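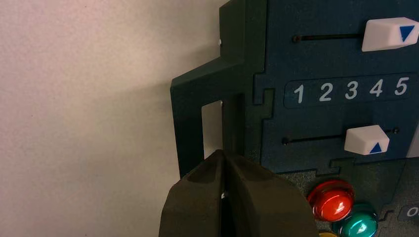 1/ Notes from the slider panel collection, August block. Posting these in order so Hamann can link to them from the dataset readme. The subject is demonstration quality on small linear controls. Mostly boring, some of it useful.

2/ The skill we want: close on a slider knob, move it to a commanded number on the printed 1–5 scale, let go without dragging it off the mark. Two sliders, one above the scale and one below. Each knob carries a blue triangle that points at the numbers, so the target is readable from the wrist view.

3/ Current count is 3043 demonstrations kept. 438 rejected. The rejected ones are stored with a reason code and are not deleted. Please stop asking me to delete them.

4/ Biggest reject code: release drag. The operator reaches the target, opens the fingers, and one pad carries the knob a little further on the way out. The final gripper pose looks fine. The triangle is off the number. If you score episodes from gripper pose alone you will pass all of these.

5/ So success is now scored from the triangle. A person reads the last clear view of the knob and types a number, with halves allowed. If the triangle sits between two digits and the command was a whole digit, it's a fail. No partial credit.

6/ Second biggest: hidden target. The fingers are broad and rounded, and the camera is mounted close to them. During the approach they can cover exactly the part of the panel you need. Operators compensate by looking at the real panel over the top of their screen. The policy can't do that.

7/ Fix for 6: operators work from the wrist feed only. There is a curtain now. Throughput dropped the first day and recovered by the third. The demonstrations got slower near the knob and faster everywhere else, and I'll take that trade.

8/ On start poses. The first batch all began centered over the number strip, because that's where the home position happened to be. A policy trained on that batch was good at one approach and lost from anywhere else.

9/ We now draw the start pose from a box that includes positions well off to the left, over the green bracket, where half of the view can be plain wall. Those starts look like wasted data. They are the ones that teach the arm to go find the scale.

10/ Related: a start near the bracket is also a start near the bracket's opening. It's a tall rectangular cutout and a fingertip could fit the policy's idea of "go here." We keep a separate tag, near_opening, for episodes that begin with the tips just under it. 199 so far. I want more before the next training run.

11/ The tag matters for evaluation too. Averaged over all starts, the last checkpoint looked acceptable. Split by tag, near_opening was clearly worse. If I had reported a single number I would have shipped it.

12/ Buttons. The lower section has arcade-style push buttons, red, teal-green and yellow among them. They are not part of this task. They are in view a lot, they are shiny, and the highlights move when the arm moves. Early checkpoints drifted toward the red one.

13/ We did not cover them. The same panel gets used for the button task, and I'd like one model to handle both. Instead every slider session includes a few episodes where the instruction changes between slider and button with the start pose held fixed. Same pixels, different words, different motion.

14/ Instruction wording. Grotura sent us templates, all of the form "set upper slider to N." We had 11 operators write their own versions before seeing the template. "Slide the top one over to four." "Bottom knob, two." We keep both sets. The free ones are shorter and more ambiguous, like real requests.

15/ Ambiguous instructions are labeled as ambiguous, not rewritten. "Move the slider to 3" with two sliders on the panel is a legitimate input. What the policy ought to do with it is a separate argument, and Rosemarie Mühlbauer has a long document about it.

16/ Knob start positions. Randomize both, every episode, including the one you aren't moving. Our first batch left the idle knob parked in one spot and the policy used it as a landmark. Found that by moving it two digits over and watching the success rate fall apart.

17/ Lighting. Overhead lights stay as they are in the Pirkeck room, and we add a side lamp on a random half of the sessions. The wall behind the rig changes tint more than I expected between the two. Auto white balance is locked. Check that it is locked. It unlocks itself after a firmware update.

18/ Finger pads: log which set is fitted and when it was changed. Friction on a plastic knob changes with wear, and a demonstration made on new pads teaches a lighter grip than old pads need. The Fevwood rig has no pad log before July, so those sessions are marked unknown.

19/ File layout, for anyone merging: one folder per episode, wrist video, joint states, gripper width, instruction text, commanded digit, scored digit, tags. The scored digit is empty until a person fills it in — don't default it to the commanded one. Somebody's script did. It took a while to untangle.

20/ Next: more near_opening starts, more episodes on the upper slider with targets at 1 and 2, and a second scorer on a sample of the half-digit cases. Rejects from the new block go up with the same reason codes. Questions to the readme's issue list, please, so the answers stay in one place.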